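Okadberg gets a place to take its dead chargers at last

If you live in Okadberg you'll have a drawer. I don't need to describe it to you. Mine is in the kitchen, second one down, and it stopped shutting properly last winter when I tried to get a camera charger in there on top of the two phone chargers, the thing that came with the old printer and a lead so thick I can only think it belonged to a fridge. So I was rather pleased to hear that the council has finally said yes to a proper collection point for small electricals, and that it opens on Thursday in the old Mikkelsen building, round the side where the paint counter used to be.

I've been moaning about this in print for long enough, so I thought I'd better go and find out how it's going to work.

The short version is that you can take in anything with a plug, a battery or a lead, as long as you can carry it through the door on your own. Kettles, toasters, hairdryers, radios, toys that talk, electric toothbrushes, and all the leads and chargers you like. Fridges and washing machines still have to go to the big tip at Wukance, and so do televisions, which surprised me a bit, but I'm told it's to do with the screens and the way they have to be stacked. Vapes are allowed but must be handed to a person at the counter, please, and not dropped in with the rest. The same goes for any battery that has gone fat or looks as though it's thinking about leaking.

It's free for households. If you run a business you'll pay 60p an item, and I've already heard one café owner grumbling about that, though since she was holding a blender that had given up years ago I think she may pay it in the end.

Opening hours are the part I'd put on the fridge door. Thursdays from 8 in the morning until 2, and that's it for now! One day a week, and a working day at that. I asked whether there'd be a Saturday, because half the people I know are at work or on the school run or both, and the answer was that they want to see how busy it gets first. I can see the sense in that and I'm still going to keep asking. 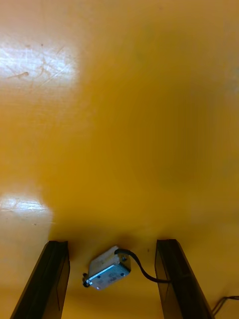 Getting there is easy enough if you're in town. If you're coming in from the villages the 231 stops opposite, outside Dedeck, and the driver I asked didn't mind people bringing a bag of bits on board so long as it isn't blocking the aisle. Parking is the usual misery. There are a couple of loading bays behind the building which you can use for a quick drop-off while the collection point is open, and the sign will say so once it's been changed. It hadn't been changed when I went past, so do have a look before you leave your car there.

Now for why it's taken so long, which I promise to keep brief. Okadberg used to have a bin for small electricals in the car park by the pool. Some of you will remember it - a big metal thing with a flap you needed three hands to open. It went when the car park was resurfaced and it never came back, first because of the cost of emptying it and then because of an argument over who owned the strip of ground it had stood on. I sat through one of the meetings about that strip of ground. I had brought a flask, thank goodness.

Meanwhile the rest of us carried on as people do. Some drove out to Wukance (a good trip if you've got a car and a free morning, and not much use otherwise). Some put things in with the ordinary rubbish, which you're not supposed to do, and which the bin crews hate, as a squashed battery in the back of a lorry can start a fire. And some of us just kept everything, which brings me back to the drawer.

I had a proper go at it on Sunday to be ready. It took most of the afternoon and I can recommend it to anybody who likes being confused in their own home. There was a lead in there with a plug on one end and what seemed to be nothing on the other. There were earphones, so many earphones, all plaited together like a loaf. I found the charger for a phone I sold, and the charger for a phone I'm fairly sure I never owned. At the very back was the remote control for a fan, and I was so happy to see it that it took me a minute to remember we'd given the fan away.

I ended up with three piles. Keep, go, and ask somebody younger. The last pile is now the biggest. 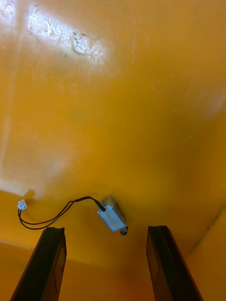

One thing that did come up when I talked to people about this was personal stuff. Old phones and laptops, mainly. A neighbour of mine has a laptop under her bed that hasn't been switched on for years, and she won't part with it because it's got all her letters on it. She's right to be careful. The collection point won't wipe anything for you, so if it still turns on you should sign out of your accounts, copy off whatever you want to keep and then reset it before you bring it in. If it won't turn on at all, there's a drop box for phones and laptops that stays locked until it's collected, and you can ask for a slip to say you've handed it over. For anything you're really worried about, the repair desk upstairs at Dedeck will take the drive out of most laptops while you wait. They charge for that, and I'd ring first.

A few more bits, as I know I'll be asked.

Take batteries out if they come out easily. If they don't, leave them alone and say so at the counter. Please don't start levering at your toothbrush with a butter knife on my account.

Empty your hoover. I was asked to mention this quite firmly.

You don't need the box, the instructions or the receipt. Cardboard goes in your normal recycling at home and they'd much prefer that you left it there.

Light bulbs are a maybe. The long tubes are not being taken to begin with. Ordinary bulbs may be added after Christmas, depending on space, and until then they can go to Wukance with the televisions.

Cables don't need to be sorted, but they do ask that you don't tie them all up in one enormous knot, as somebody has to pull it apart at the other end. A rubber band round each one is lovely if you have the patience. I got as far as the fourth and went to put the kettle on.

What happens to it all afterwards was the bit I was most curious about. Things that look as if they'd still work get put on one side to be checked, and if they pass they'll be sold cheaply from a shelf near the front, with the money going back into running the place. I think that's a smashing idea. I've been without a decent toaster since the summer and I fully expect to come home with more than I took. Everything else goes off to be broken down for its metal and plastic. There's copper in those leads, even the thin ones, and it seems daft to have it lying about in the dark under our takeaway menus.

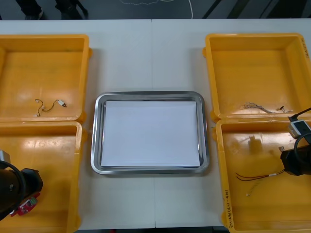 I did ask about a swap table as well, where you could leave a good charger and pick up the one you need. Quite a few readers had written in wanting this. The answer was a kind no, at least to start with, on the grounds that a charger that looks fine can have a fault you can't see, and they'd want everything tested before it goes to a new home. Fair enough. It does mean that if you're after one particular lead you'll have to wait for it to turn up on the shelf, or do what I do and ask everyone at work until one appears.

There's been some talk about the building too. Plenty of people hoped to see Mikkelsen open again as a shop, me included, and I still can't walk past without thinking of the smell of the place, all paraffin and string. The collection point only has the side part, on a short lease, and the main floor is still empty with the blinds down. I was told there's interest in it. I've been told that before! But the lights will be on round the side one day a week, and I'd call that an improvement on no days a week.

If you can't get there yourself, the library will have a small box by the returns desk for leads, chargers and phones only, and it'll be taken over to the collection point once a week. No toasters in the library, please. The mobile library isn't taking part, as there's hardly room on it for the books.

So, Thursday, 8 until 2, side door, ring the bell if it sticks. I'll be going early with two carrier bags and the fridge lead, and if anyone can tell me what it's really for I'd be very glad to know before I hand it over. Write to me at the usual address or stop me in the queue.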